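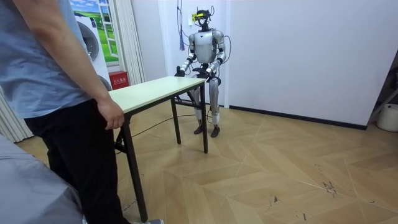
Do I need my own car to drive with Tallside?
You need one to start, but it can be a rental, as long as your name is on the agreement and it has four doors.

Hi, I'm Jovita Salinas and I run driver sign-ups for Tallside, the ride service that covers the east side of town and the airport road. We're looking for 13 new drivers to start in April, and I'd love to hear from you if you've been thinking about giving rides on the side (or full time, we have both).

I drove for a cab company for eight years before this, so I know what you're going to ask first. Money! We take a flat 89 dollars a week and you keep every fare. There's no cut per trip and no surge math to puzzle over. If you take a week off, just tell us before it starts and you don't pay for it.

What I need from you: a license you've held for at least two years, a clean record for the last three, and a phone that can run our app without dying by noon. Early birds are especially welcome – the airport runs from 4 a.m. to 8 a.m. are the ones we keep turning down.

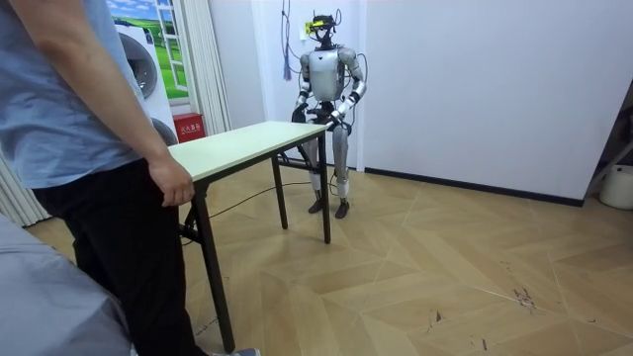
A person and a humanoid robot at a folding table.

Once you apply, Rigoberto Contreras will call you to set up a short ride-along and go over the insurance papers. Bring your license and registration. The whole thing takes an hour, maybe a little more if you like to talk (he does).

To apply, stop by the office at 411 Grusell Street before 5 p.m. and ask for me or So-ying Tsang, or leave your name and number with the front desk. Spanish and Cantonese speakers, please come – our riders ask for you all the time!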